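Notes on joint sealing for the tilt-up wall panels at Mirthorpe, since a couple of people asked for them. Thread.

1/ 44 panels, one continuous caulked joint between each pair. Design joint width was 3/4 inch. As-built widths ran from 1/2 to just over 1 inch. The sealant spec has to cover the wide end of that range.

2/ Backer rod goes in at 25 percent oversize, closed cell. We stocked 2 diameters and should have stocked a third for the wide joints at the corners. Drorora sent more in 5 days.

3/ Bond breaker residue on the panel edges is the usual cause of adhesion loss. Grind, blow out, wipe with solvent, prime. Pull test before production starts and again on each elevation.

4/ The Wekosholm job skipped the second pull test. Almost 8 joints' worth of sealant came out with a putty knife.

5/ Interior side
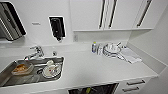 Interior joints get the same rod and a paintable sealant, tooled flush with the panel face. Fit-out trades need the joint layout before they set anything. A wall like this one carries upper cabinets, a dispenser and an outlet, and every one of those is a reason to know where the panel edge is. Keep anchors clear of it by the distance on the panel drawings.

6/ Lu detail sheets show the joint at the slab as well. Leave that one until the closure strip is poured.

7/ Fire-rated joints are a separate submittal. Don't let them ride on this one.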